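El volumen de un abrigo acolchado

Guardar la ropa de invierno en abril plantea un problema de volumen antes que de espacio. Un abrigo acolchado es, en su mayor parte, aire retenido entre fibras o plumas. Ese aire es el que aísla y también el que ocupa el armario durante los meses en que la prenda no se usa.

Manon Kowalchuk, que lleva 17 años tratando prendas técnicas en el taller Mendura, trabaja con un criterio sencillo: el aire debe salir despacio y por un solo lado. Las bolsas de vacío lo expulsan deprisa y por todas partes. El relleno queda aplastado durante meses y, según la calidad de la fibra, recupera solo una parte de su espesor. En el taller se descartaron hace tiempo para cualquier prenda con capucha acolchada.

El método que emplean parte de una superficie amplia y blanda. Una cama sirve mejor que una mesa, ya que el tejido exterior no resbala y los pliegues se mantienen donde se dejan. La prenda se cierra hasta arriba, se coloca boca abajo y se alisa desde el centro de la espalda hacia los costados. La capucha queda extendida hacia el cabecero. Después se cruza una manga en diagonal sobre la espalda, y luego la otra.

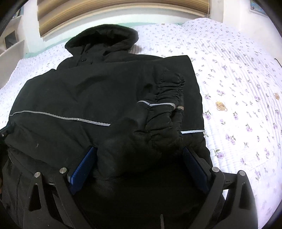
Chaqueta de invierno negra boca abajo, con la manga izquierda cruzada sobre la espalda.

La manga es el punto delicado. Al cruzarla se frunce, y cada arruga encierra una bolsa de aire que después impide plegar el cuerpo. Kowalchuk recomienda recorrerla con la mano plana desde el hombro hasta el puño, sin apretar, y repetir el gesto dos o tres veces. El puño elástico se deja sin doblar: un elástico guardado en tensión pierde recorrido.

Las bandas reflectantes exigen otra precaución. El material retrorreflectante tolera mal el pliegue en arista, que con el tiempo abre grietas finas en la película. Si la banda cruza la espalda en horizontal, conviene que las dobleces del cuerpo sean paralelas a ella - nunca encima - y que las verticales, cuando no haya otro remedio, se hagan en curva, con un papel de seda enrollado en el interior.

Con las mangas recogidas, el cuerpo se dobla en dos desde el bajo y la capucha se pliega al final, como tapa. El paquete va a una funda de algodón. Mendura utiliza la Tridberg, de tejido de 200 gramos por metro cuadrado, que deja pasar el vapor de agua y retiene el polvo. La alternativa de Arsenault, más ligera, da buen resultado en armarios cerrados y peor en altillos.

Queda la cuestión del peso. Sobre un abrigo plegado no debería descansar otro. En el almacén de Ilten, donde el taller custodia 773 prendas entre abril y octubre, cada funda ocupa su propia balda, con un palmo libre por encima. Al sacarlas se cuelgan un día entero en percha ancha antes de entregarlas.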